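Small Kitchen Bench: Gallery

Notes and pictures from the Stoldale bench, February. The bench is a single run of counter used for testing and repairing small kitchen appliances, mostly ones that make breakfast. Text by Han-gyeol Hyun. Entries follow the order of the work. Several entries are text only; their pictures are on the parts page and are not repeated in this gallery.

Power and timing

All appliances run from one outlet on its own breaker. A plug-in meter sits between the outlet and the cord. The meter is a Wastitz and reads to the nearest watt. Browning times are taken with a kitchen timer from lever down to lever up. The first cycle of the day is logged but left out of the averages. A toaster that has been sitting overnight runs long on that cycle, and how long depends mostly on the room.

Bread

Bread for browning tests is a plain white sandwich loaf from Son, the bakery on the corner, bought sliced. Heels are set aside. Slices are weighed on the small scale and the weight goes in the log next to the dial setting. Bread more than two days old is used only for fit checks. Country loaves and hand-cut slices are kept for the same purpose. Their outlines vary, and they show quickly which slots are too short or too narrow for what people put in them.

Crumb trays

Trays come out before the first cycle and again at the end of the day. Crumbs are brushed into a dish and weighed. A tray that sticks is marked for straightening. Most sticking trays are bent at the front lip from being pushed back in at an angle. Of the units logged here, the Prunix had the stiffest tray and needed 263 grams of added weight on a hook before it would slide.

Levers

The lever test is a plain count: down, latch, release. The target is 1,000 presses with no missed latch. Presses are done in sets of 60 with a pause between sets, and the latch magnet is checked by touch after each set. A lever that drops but does not hold gets cleaned first and tested again. Crumbs on the magnet face account for most of these.

Slots and guides

Slot length sets the limit on a two-slot toaster long before width does. The usual fit check is to hold the slice level over the slot and compare the two before lowering anything. With an uneven slice like the toasted one over the nearer slot, the ragged end is the part to watch, as loose crust can catch on the guides on the way down. The wires inside can be seen from above, and a flashlight held at a low angle is enough to find one that has bowed inward. A bowed wire is noted and the unit goes to the repair shelf.

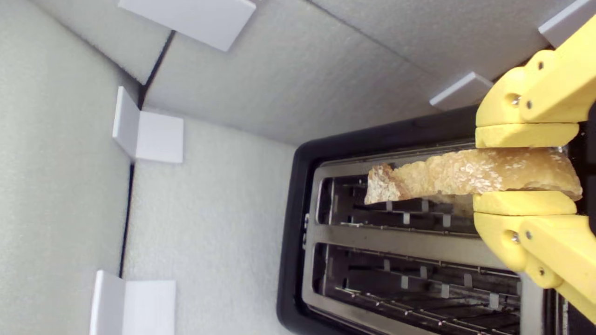
Top plates

Metal tops are wiped with a damp cloth along the grain and dried at once. Scouring pads leave marks across the grain that do not come out. Glossy housings get a soft cloth only. Cleaning is done unplugged, after the unit has stood for at least an hour.

Log

The log has almost 500 lines. Each line gives the unit, dial setting, slice weight, time, and a browning grade from one to nine against the printed card. Grades are read under the same lamp each time. Slices with a pale strip along one edge are graded on the middle of the slice, and the strip is written in the remarks column.

Next page: kettles and lids.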